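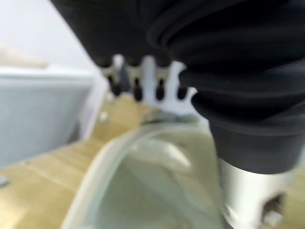 Under-desk tidy, back room at Cardoso

26 Feb 2025

Quick post, no time to do this properly. A few people asked about the slipper corner after I went on about it last month. It's the back room upstairs, the one with the carpet, where we all take our shoes off. Arnaldo Peixoto and I did most of it before lunch and then I had to run for the bus.

Background, very short. Slippers used to live wherever they got kicked. Under chairs, behind the heater, one pair in the hallway for most of the winter. Rodrigo Lobo tripped on somebody's and said right, get a rack. We looked at a tall one from Drullis for $219 -- way too big, would have blocked the door. Ended up with the small one from Stonby for $49, low enough to go under a desk. It came flat with 2 spare screws and instructions that were all arrows. Arnaldo put the back panel on upside down the first time. Had to take the whole thing apart again, not a happy half hour.

Then the slippers. White ones up top, pink ones on the lower shelf. That's the whole system. People can remember a colour, they don't read labels, we tried labels. 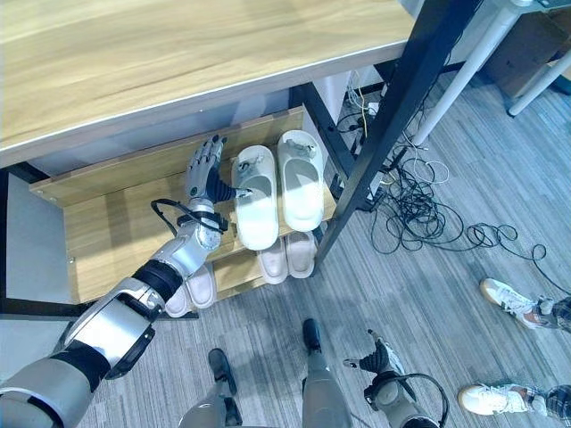 White pair on the top tier, heels out. Pinky-beige ones down below. Wood is a pretty good match for the desk, which was pure luck.

A few notes for anyone doing the same at home:

Measure under the desk first, and measure at the legs aswell. The black metal frame on ours comes down on an angle and eats a bit more space than you'd think.

Moulded slippers wipe clean, so get those. A damp cloth, bit of dish soap, done. The fuzzy ones we had before went grey in a season and smelled like a hockey bag.

Heels facing out on the top seems to work best for grabbing them. Arnaldo wants them all toes out. We have not settled this and I'm not going to settle it here.

Vacuum before you put the rack in. I didn't. Had to pull it back out, found a lip balm and what must be 1,000 staples in the carpet. Striped carpet hides everything, great until you're in socks. 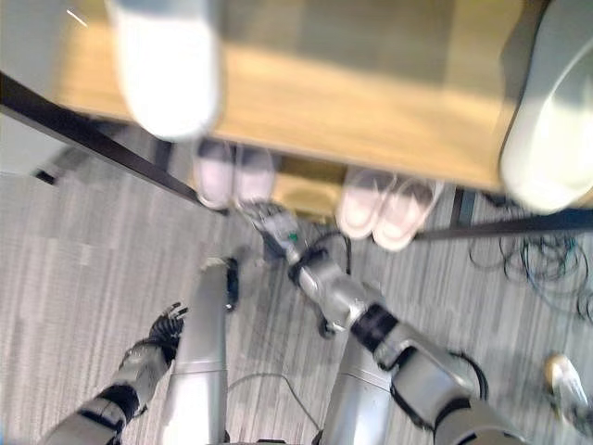 Looking down past the shelf edge. Two pale pink pairs side by side on the lower level. Cables on the floor still to be sorted.

About the cables -- yes I know. The plan is one of those Eneck trays that screws up under the desktop, but it's on back order and might not turn up until May. Until then I'll probably get some velcro ties and bundle the worst of it. If anybody has a spare tray sitting in a garage let me know, I'll trade you a box of hangers.

Still to do: a mat by the door for wet boots, a hook for the long shoehorn, and somewhere for visitor slippers in the bigger sizes. Rodrigo takes a 13 and nothing we have comes close, he just goes around in his socks.

More pics when the mat gets here. Comments are open, be nice abuot the cables.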